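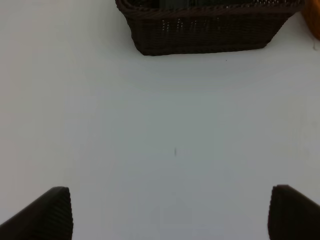

Basket weavers of Geltar get a shared workshop

2024-09-01

The weavers of Geltar will have a common workshop before winter. The town council agreed this week to rent them the ground floor of the old seed store in Merkov Street, for a term of three years. The rent is 44 euros per month, and the weavers must pay for heating and light themselves.

Until now most of the weaving in the town is done in kitchens and sheds. Willow needs a long bath before it can be bent, and not every house has a place for this. Some members put the rods in the bathtub, others take them to the stream behind the football field, where last year a part of the harvest was carried away by high water.

The weavers' association, which was founded in May, asked for the room with a letter signed by 783 inhabitants. Gopinath Salian, who wrote the letter, told our newspaper that he had expected a smaller number. "I went to the market with one sheet of paper and I had to go home for more," he said.

Mr Salian learned the craft from his neighbour after he moved to Geltar. He makes mostly bread baskets and log baskets, and he sells them at the Saturday market in the next town, as the market in Geltar has no free stalls. He hopes that the new workshop can also have a small shop window to the street.

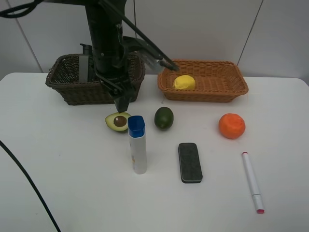
The council gives a single payment of 2000 euros for repairs. With this money the association will replace the broken door at the back and bring in a long water tank for the willow. The floor is of concrete and has a drain in the middle, left from the time of the seed store, so the tank can be emptied without difficulty. The walls need paint, but this must wait until spring.

Not all councillors were in favour. Herman Lau said in the meeting that the building stands close to the school and that deliveries of willow should not come in the morning, when children are on the road. He also asked who will be responsible if the tank leaks into the cellar of the bakery Khương next door. The association has promised to take out an insurance and to accept deliveries only after lunch. Mr Lau then voted for the plan.

Courses for beginners are planned in the evenings. The first one will be about simple round baskets, and a second one about chair seats will follow if enough people write down their names. The list lies on the counter of the Werkar hardware shop. Children may come together with an adult. Own tools are not necessary, but a good pair of garden scissors is welcome — the association has only a few.

The keys will be given to the association when the new door is in.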